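# Graladley Robotics Club: Frequently Asked Questions

**Do I need to know how to code?**

No. You need to be willing to sit next to someone who does and ask why it's red. Most people pick up enough Python in the first month to break things on their own.

**Is this the club with the fighting robots?**

That's the other club. They have flames painted on their cabinet. We teach a robot arm to pick things up, put them down, and pick them up again.

**When and where do you meet?**

Sunday at 2 p.m., Room 136, side entrance. The front doors are locked on weekends and will stay locked however long you rattle them.

**What are you working on this year?**

Birhane, our entry in the June showcase. The arm has to find a flat, boxy object on a table, get two fingers on it, and turn it to face the other way. It sounds like something a toddler could do, and we have been beaten by toddlers at open house.

**So where's the arm?**

For most of the year it lives in the computer. We build the table, the object and the gripper in simulation and practice there, and move to the real arm in spring. The real arm is shared with two classes and has a sign-up sheet that fills faster than the parking lot.

**Isn't simulation cheating?**

You're welcome to think so until you've spent an afternoon on a simulated box that sinks slowly through a simulated table. Gravity in there is a setting. So is friction, and someone always changes it and forgets.

**What does the robot see?**

Whatever its camera view gives it, and close up that isn't much. With a big object near the fingers you may get one corner, some rim and a lot of dark panel. New members always ask for a wider view. Try it with the close one first - the corners are more useful than you'd expect, and a plain background helps.

**Why are the objects so boring?**

Boring objects have edges. We tried a banana last year. Ask Gertraud Eder about the banana, but leave yourself time.

**How many tries does it take?**

Our last training set had 2624 attempts in it, of which 1011 were usable. The others include the week we had the left and right fingers swapped. We kept those in a folder called "modern dance."

**What will I do at my first meeting?**

- Get a login (bring your student ID)
- Drive the simulated gripper by keyboard until you've knocked something off the table
- Reset the table
- Do it again, slower

After three or four meetings you'll choose a job: building objects, recording attempts, labeling, or training. Labeling has the shortest line and the best snacks.

**Do I need my own laptop?**

It helps. The club machines can run Linine, our homemade scene editor, as long as you don't also open a browser. If your laptop fan starts to sound like a hair dryer, turn the shadows off under View.

**What does it cost?**

Dues are $87 for the year, which covers the showcase fee and a T-shirt in whichever size is left. Bikeo, the repair shop on the corner, knocks a chunk off that for anyone who helps at their spring tune-up day. No experience with bikes is needed there either, which explains a few of the bikes.

**Can I join in the middle of the year?**

Yes, up to spring break. After that we're all on the real arm and too tense to be good company.

**Does this count for class credit?**

Only if you're in Mahlet Derese's automation class and you turn in the lab notebook. She reads the notebooks. "Worked on gripper" has been returned to its author with a question mark larger than the entry.

**My gripper closes on nothing. What's wrong?**

Usually the approach height. Check that the two fingers are level with each other and the object is between them before you send the close command, then step forward a little at a time and look at the view after every step. Save a still if you get stuck and bring it on Sunday.

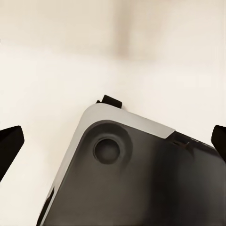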